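회사 소개

게보브(Gevov)는 사람이 직접 손으로 로봇에게 작업을 가르치는 일을 하는 회사입니다. 프로그램을 한 줄씩 짜는 대신, 작업자가 로봇 팔을 손으로 잡아 움직이거나 원격 조종기로 조작하면 그 동작이 그대로 기록되고, 기록은 학습 데이터가 됩니다.

대표 레타이 아라야(Letay Araya)는 식품 포장 설비 회사에서 현장 엔지니어로 일했습니다. 품목이 바뀔 때마다 로봇 동작을 처음부터 다시 짜야 했고, 그 일을 줄여 보려고 퇴근 후에 만들던 조종 장치가 회사의 시작이 되었습니다. 법인 설립일은 2022년 9월 1일입니다.

하는 일

- 시연 수집: 고객사의 작업을 저희 조종사가 익힌 뒤 원격으로 시연합니다. 보통 한 작업에 시연 300회를 기본으로 잡고, 물건의 모양이 제각각이면 600회까지 늘립니다.
- 직접 교시: 팔을 손으로 끌어 경로를 알려 주는 방식입니다. 반복 위치가 정해진 공정에 씁니다.
- 조종사 교육: 고객사 직원이 직접 시연할 수 있도록 2일 과정을 운영합니다. 로봇을 다뤄 본 경험이 없어도 됩니다.

조종 장치의 이름은 브로토덴(Brototden)입니다. 한 손으로 팔의 위치와 방향을 잡고 검지로 그리퍼를 여닫습니다. 시연을 저장하고 돌려 보는 프로그램은 파히(Fahy)이며, 실패한 시연도 지우지 않고 따로 표시해 보관합니다.

시뮬레이션 작업

실물 로봇에 앉기 전에 모든 조종사는 시뮬레이션에서 먼저 연습합니다. 사내에서는 이 연습 환경을 본컴(Voncombe)이라고 부릅니다. 현재 등록된 과제는 133개이고, 물건을 집어 바구니에 담는 기초 과제부터 시작합니다. 바닥 무늬와 탁자 재질, 조명은 과제마다 다르게 설정합니다.

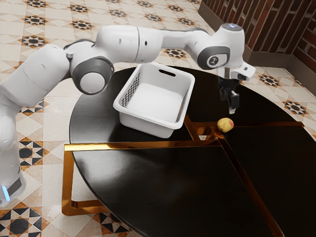
본컴 기초 과제 화면. 탁자 위의 노란 과일과 흰 바구니, 그리퍼는 과일 위쪽에 있습니다.

신입 조종사가 가장 오래 붙잡고 있는 부분은 집기 직전의 높이 조절입니다. 화면으로는 깊이를 가늠하기 어려워서 시점을 바꿔 가며 천천히 내리는 습관부터 들입니다. 급하게 움직인 시연은 과제를 마쳤더라도 학습용에서 제외합니다.

견학은 매년 7월에 신청을 받습니다. 시연 수집 의뢰와 교육 일정은 문의 게시판에 남겨 주시면 담당자가 답변드립니다.

이 웹사이트는 이용 환경 개선을 위해 쿠키를 사용합니다. 계속 이용하시면 쿠키 사용에 동의하신 것으로 간주합니다. 동의 | 설정 변경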